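Clovik折叠线进车间：我们把叠布这件事交给夹爪，人去做更费脑子的活
Kinaneck布草服务公司 新闻稿
2019年11月

先说大家最关心的：没有人因为这条线丢工作。我是Kinaneck的车间主管，这篇稿子公司让我自己写，那我就照平时说话的样子写啦。

我们给餐厅和小旅馆洗布、叠布，签约客户246家。洗和烘早就有机器了，叠一直靠手。我自己在叠布台前站过17年，肩膀什么滋味我太清楚了！这个月起，Clovik折叠线正式在Donati车间启用，先叠白色方布，夹爪和控制软件由合作方Jastard提供。

教夹爪干活的，就是我们叠布组的13位同事。办法听着挺土：人手里握着一把夹爪，在木台面上把白布摊开、捏起、再放下，一遍遍地做，动作记录下来给折叠线学。刚开始大家都笑，说这不就是拿筷子夹床单嘛，结果练了几天，谁都不肯把夹爪让给别人（我也排过队）。

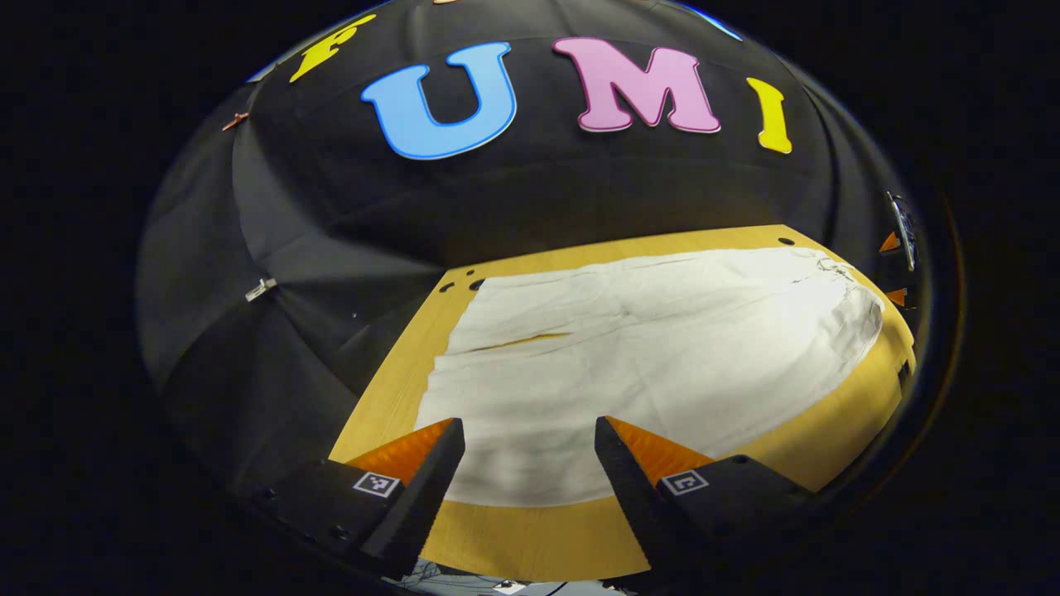
白布摊在木台面上，两片橙色软垫的夹爪张开着。

最难的是"捏"。布这东西没骨头，捏浅了会滑，捏深了一提就是一大团。软垫比硬爪子好使，这是组里的大姐们试出来的，Jastard的工程师还专门跑来问她们手指是怎么使劲的。说真的，那天我特别骄傲——做了半辈子的手艺，头一回有人拿着本子一条条记！ 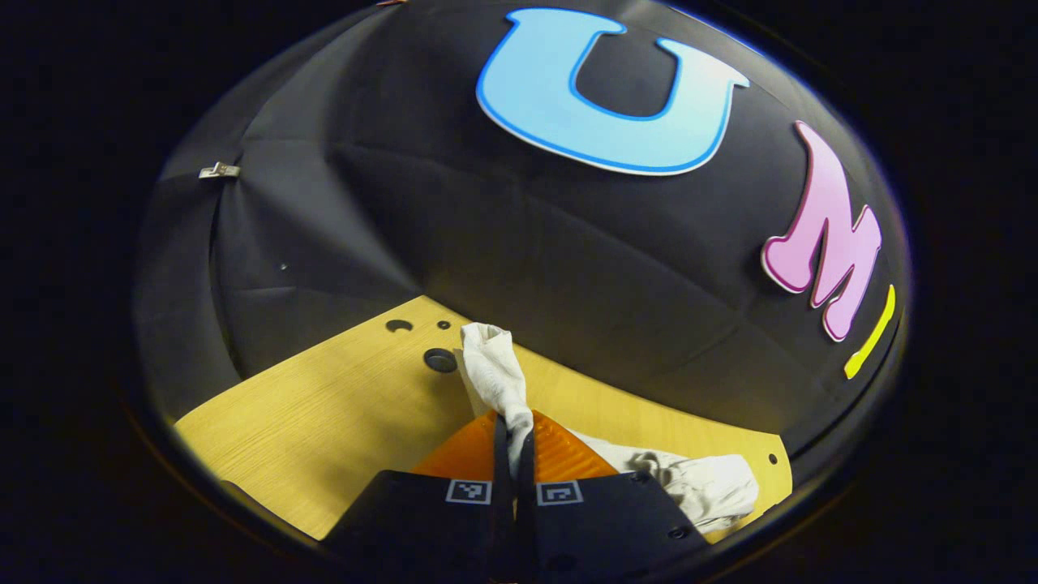 夹爪捏住白布，上面一截拧成了一股。

那人去干什么呢？13位同事全部留在车间，分到验布、修补和带教三个岗位，工资不降，培训算工时。验布要看污渍、看脱线、看尺寸，这些折叠线现在还做不来，我们也没打算让它做。班表也改了，叠布台前不再连站整个班，中间换坐着的活。有同事嫌新岗位要填的表太多，这个意见我收到了，正在改。

带花边的、圆的、特别厚的布，目前仍由人工来叠，交货时间和价格都照旧，老客户不用重新签合同。

想来Donati车间看看的媒体和客户，请提前跟Kinaneck前台预约，进车间要穿平底鞋，长头发请扎起来。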